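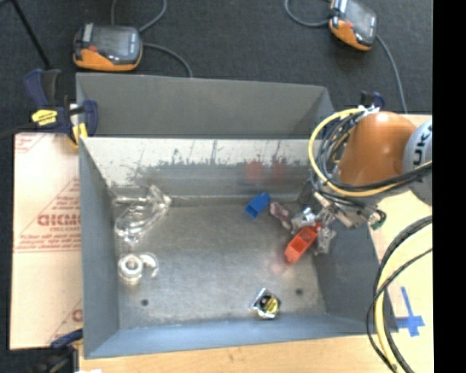
The Tidy-Up

I took the job at Wamel because the ad said "light domestic duties" and I figured I could handle a mop. There was no mop. There was a room with charcoal carpet, an orange arm bolted down beside a table, and a metal bin about the size of my kitchen sink if my kitchen sink had ambitions. My light domestic duty was to put rubbish in the bin and watch the arm take it out again.

"It's learning to clean up after kids," my boss told me on the first morning. She had two, and she said it with real feeling.

So I'd chuck things in. Hollow blocks in red and blue, crumpled plastic packaging, a roll of whatever was lying around, little shiny packets. Then I'd step back behind the line and write down what happened on a sheet. The sheet had three columns: Got It, Dropped It, Other. I went through a lot of ink on Other.

I'd been married to a man who couldn't find the laundry hamper with a map, so I thought I'd be patient. I was, for the blocks. It was lovely with the blocks! Down it came, all those cables swinging, one silver finger either side, and up went the block and over to the tray like it was nothing. I used to clap, the first week. Then it would go for the clear plastic and I'd have time to eat a sandwich. It would come down next to it. It would come down on top of it. It would close its fingers very carefully on nothing at all and carry the nothing over to the tray and set it down, and I'd write that under Other.

My sister rang most nights to ask whether I'd been replaced yet. She works on the shop floor at Fornarden, packing homewares, and they'd had a fellow through with a slideshow saying half the aisle would be automatic by February. She wanted me to tell her the truth, seeing as I was on the inside.

"What do you pack?" I said.

"Mugs. Tea towels. Those bags of tealights."

"What are the bags made of?"

"Clear plastic," she said.

"You're right for February," I told her.

But I started to feel bad about saying it. You sit beside something eight hours a day and you get a bit loyal. I found myself putting the plastic in nicely, with a corner sticking up, the way you'd leave a jar lid loose for your nan. My boss caught me at it. She pulled up my sheet, where the plastic had gone from hopeless to 60 good grabs out of 136, and she looked at the numbers, and she looked at me, and she said, "Are you helping it?"

I said I might be fluffing.

"No fluffing," she said, and we had to throw out the lot and start again. She wasn't cross, really, just tired. The people from Ellirard were coming to see it do a whole toy room and they wanted 3000 tries on paper before they'd get on a plane.

So I scrunched. I scrunched like a kid who's been told to get out of the car, no corners, no favours. The arm went back to picking up air. I drove home down Kozłowski Street and picked up my own lounge room floor, in the dark, with the telly going, and never once looked at my hands. A sock, a receipt, a bread bag, the dog's rope. I got the lot in one trip and dropped the receipt on the stairs.

On try 173 of the new batch it came down beside the plastic and stopped, which it did sometimes. Then it gave the stuff a little shove against the side of the bin, so it bunched up. I hadn't seen it do that before. It closed its fingers and lifted, and the whole crackly mess came up with it, and I stood there behind the line with my pen in the air.

Halfway to the tray it let go.

I wrote Dropped It. Then I rang my sister, and asked her how she was going with the tealights.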